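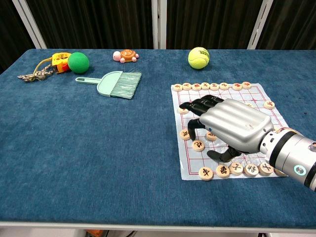 4.2 What counts as a missing piece

The loan records at Waltthorpe and Drornley were never meant to be read by researchers, and at times they seem not to have been meant to be read at all. Between them the two toy libraries logged 1,191 board game loans to 300 member households over the study period. Of these, 77 came back with the word "incomplete" written against them. The rest came back either complete or unexamined, and the record does not distinguish the two.

We therefore had to settle on a definition. Waltthorpe treats a game as incomplete when any item on the lid inventory is absent, including the rules. Drornley treats it as incomplete when the game can no longer be played, a standard that leaves a good deal to the optimism of whoever is on the desk. A set of draughts short one counter is incomplete at Waltthorpe and fine at Drornley, where a button goes in the box. Buttons appear in the Drornley inventory under four spellings.

For the analysis we adopted the Waltthorpe definition and recoded the Drornley returns to match wherever the desk notes allowed it. Rules leaflets were dropped from the inventory. Including them would have made nearly every older game incomplete, and several members told us in interviews that they had been making up the rules to one tile game since joining.

Games were then sorted using the Cronin categories: identical pieces, paired pieces and unique pieces. The scheme was built for jigsaw collections and shows it. Dice gave us particular trouble. A die is unique in a box that holds one and identical in a box that holds five, and either way it is under the couch.

4.3 Substitution and return

Of the 77 incomplete returns, 18 were later made whole by the original piece turning up. Most of these came back by way of the household that had borrowed the game, usually in an envelope, once in a lunch container with the lunch. A smaller group surfaced inside other games. We had expected traffic of this kind between boxes of similar size, but the desk notes suggest that colour matters more. A red peg will travel a long way to be with other red pegs.

Substitutes were recorded less faithfully than returns. At Waltthorpe a borrowed piece must be entered in Pernow, the catalogue software both libraries share, and Pernow has no field for it. Staff use the field for donor's middle name. Drornley enters nothing and keeps an ice cream tub of spares behind the counter -- a system that has lasted longer than any of its software.

Interviewees were relaxed about substitutes in games played with children and strict about them in games played with other adults. Chess players in particular objected to a stand-in even when its identity was never in doubt. One family reported a salt shaker serving as a rook for an entire winter, then added that the real rook had been in the box. We did not ask a follow-up question, and have regretted it.

Loose objects that belong to no game are a separate matter. Balls, key tags and bits of cord gather near any table where games are played, and they supply most of the substitutes we heard about. We coded them as "ambient" whenever they had no entry in either catalogue.

Figure 5. Table covered in dark blue fabric, with a small yellow item, a frayed beige cord and a green ball. 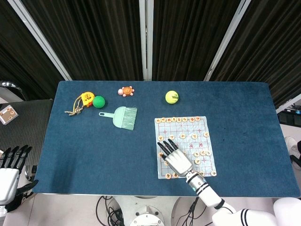 4.4 Limitations

The records were exported once, on Saturday, March 26, 2022, and Pernow overwrites its own history whenever a game is lent again. A piece that vanished and came home between two loans would leave no trace. We also cannot say how many households replaced a lost piece without mentioning it. Three admitted to this in interviews, one of them with evident pride in the whittling.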